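3. Materials and methods

3.1 Collection of leaf material

Leaves of bog myrtle (Myrica gale L.) were collected from three wet heaths, referred to below as Rinari, Riviere and Idusham. The sites differ mainly in grazing. Rinari has been fenced for many years, Riviere is grazed by cattle in summer, and Idusham is open to deer throughout the year. At each site leaves were taken from the upper third of the shrub, from female plants only, and catkins and damaged leaves were removed by hand on the same day. The material was spread on paper in an unheated loft and turned daily until its weight no longer changed.

Dried leaves were kept in closed paper sacks and were not ground before use. Earlier trials by one of us (M. Raudsepp) had shown that grinding led to a marked loss of the lighter terpenes, and whole leaves were used from then on. In total 2697 g of dried leaf was available, of which the Riviere material made up the smallest share.

3.2 Extraction

Extractions were made in round-bottomed flasks on a heated magnetic stirrer. A metal block seated on the plate was preferred to an oil bath, which had proved slow to settle at the lower set points and left a film on the glass that affected weighing.
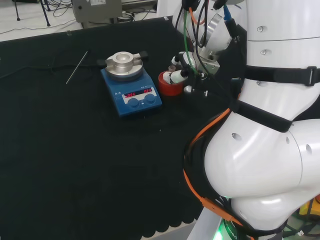
Tramik Institute, Plant Products Group — Extraction Laboratory

Each run used 300 ml of solvent. The solvent was ethanol and water, mixed by volume on the day of use. Leaves were added before heating began, and the time of extraction was counted from the point at which the liquid reached the set temperature. Runs were made in an order drawn by lot, so that any drift in the heating would not fall on one site alone. Extracts were passed through filter paper while still warm, made up to 1000 ml with the same solvent mixture, and stored in brown glass in the dark.

Blank runs without leaf were included at the start and end of each series. No peaks above the baseline were found in any of them, with the exception of one blank in February, which was traced to a reused stopper. The series in question was repeated in full.

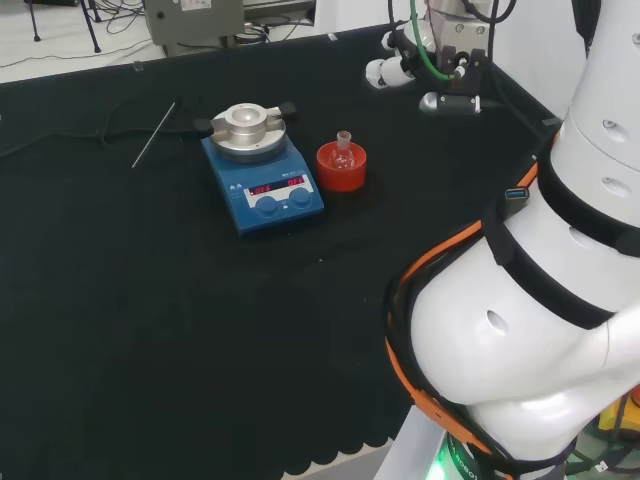 Stirring speed was held constant within a series. It had little effect on yield once the leaves were kept moving, but at low speed they settled in a mat on the surface and the results became scattered. Runs in which a mat was seen were discarded and are not included in the tables.

3.3 Analysis of extracts

Total phenolics were measured by the Folin–Ciocalteu method against gallic acid. Terpenes were taken up in hexane and measured by gas chromatography with a flame ionisation detector. Compounds were identified by comparison with bought standards where these existed, and otherwise by retention index alone. The latter are marked as tentative in Table 2. All measurements were made in triplicate, and the mean is given.

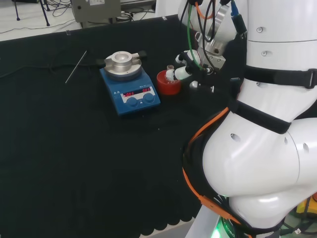 Figure 2. Magnetic stirrer hotplate with metal heating block, on the covered bench.

The dry residue of each extract was found by evaporating a small measured portion to constant weight. Residue and total phenolics were closely related at Rinari and Idusham. At Riviere the relation was weaker — a point taken up again in Section 5 — and the two quantities are therefore reported separately for all sites.

3.4 Treatment of data

Some 319 extracts were carried forward to the statistical analysis. Differences between sites were tested by analysis of variance, with collection year as a random factor. Values for phenolics were log-transformed beforehand. Where a site effect was found, pairs of sites were compared by Tukey's test.
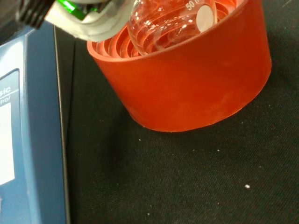
Missing values arose almost wholly from broken vials in the second year. They were left as missing, and no attempt was made to estimate them from neighbouring samples. A separate analysis using only the complete years gave the same ranking of sites, although the difference between Riviere and Idusham was then no longer significant at the five per cent level.

Author contributions for this section: M. Raudsepp and M. Lobo planned the extractions; W. Aebischer carried out the chromatography; A. Anozie was responsible for the statistics.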